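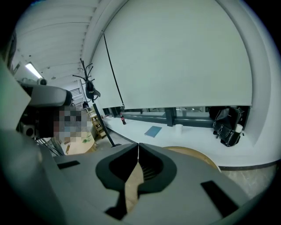 Subject: Re: [clunda-work] Job descriptions after the change to hand-held recording
From: Florusley, operations
April 2020

The Markard office wrote:

> We understand that at Florusley the clearing and tidying staff now
> spend part of the shift recording demonstrations with hand-held
> grippers. Our own staff have asked three things. Is this still the
> same job? Who sets the pace? And what happens to the hours once the
> machine can do the task? We would like to hear from a site that has
> already made the change, before we sign anything in June.

Taking the points in order.

1. Same job or not. On paper, no. The old description covered clearing tables, wiping down, putting things back and reporting faults. The new one keeps all of that and adds recording, labelling and a short daily check of the equipment. We regraded the post by one step, which Markard should budget for. Two people declined and stayed on the old description at the old rate. That is allowed under our agreement and has caused no difficulty with the rota.

The work itself is physical and repetitive. The operator holds a gripper in each hand, moves small items from one place to another, and does it again from a slightly different position. Anyone who has cleared tables for years is fast at this with bare hands and slow at it with two fingers on each side. The first week is irritating. Several people reported sore thumbs and forearms, and we now limit recording to 30 minutes at a time, with a change of task in between. Please write the limit into the rota. Left as advice, it was ignored by the people who most needed it.

2. Pace. Lema, the scheduling software, originally handed out tasks and showed each operator a running total. We switched the total off. With it on, people hurried, and a hurried recording is usually rejected at labelling, so the net output was lower. The supervisor now sees a total for the whole shift. The target is 1000 accepted recordings a month across the site. It was set after a trial and we have reviewed it once.

Room layout turned out to matter more than the software. Low tables mean a lot of bending – we did not allow for this in the first risk assessment and had to redo it. Alternate high and low surfaces within a session, and keep cables off the walking route.

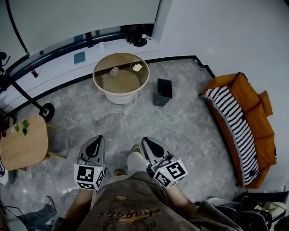

An objection reached us off-list after the last message: that all of this is a careful way of describing people who are training their own replacement, and that a one-step regrade is a poor price for it. The writer asked that it be put to the list unsoftened, so there it is.

Our answer is partial. We have a written undertaking that no post will be cut for 4 years on account of anything recorded here. It covers redundancy. It does not cover hours, and it does not cover vacancies left unfilled when someone leaves. The staff side asked for both and got neither. If Markard is still negotiating, that is the clause to spend time on.

3. Hours afterwards. So far the machine clears cups from one type of table, under supervision, for part of the afternoon. This has freed more than 5 hours a week on the site. Most of that went back into labelling, a seated job that some of the older staff prefer. Others dislike it strongly and have asked to return to the floor. We have not settled how to share it out. At present it goes by volunteering, and the same names come up each week.

Two smaller items. People being recorded should be told who keeps the material and for how long; our first notice left out the second part and had to be reissued. And breaks should be taken in another room, or the recording area never gets properly cleared between sessions.

We can send the revised risk assessment and the wording of the undertaking to any site that asks. The rota template needs some tidying first and will follow separately.

Florusley, operations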